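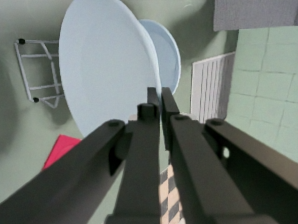
Should a small town library charge fines for overdue books? The money rarely covers the cost of collecting it, and the fines should go.

Kesevar's branch took in $309 in fines last February. Against that figure stand the desk hours spent on reminders, disputes and cash reconciliation, none of which appear on the same budget line. Samira Saab, who prepared the branch accounts, put collection at 80 cents on the dollar before postage. With postage included, the margin is close to zero.

The usual defense is deterrence. A fine of ten cents a day is a weak price signal for a household with a car and a steady income. For a household without them, a balance of a few dollars is enough to block the card, and a blocked card tends to stay blocked. The book stays out as well.

Terkodgate dropped fines and kept the replacement charge, which applies after 3 renewals and a written notice. Return times there lengthened slightly. Losses did not rise. Tala Awad has argued that a town of that size proves little, and the objection is fair: a system with 1,000 active cards is a small sample.

Still, the replacement charge does the work that matters. It is tied to the price of the item and is waived on return. Holds can be handled separately, by refusing renewal on any title with a waiting list.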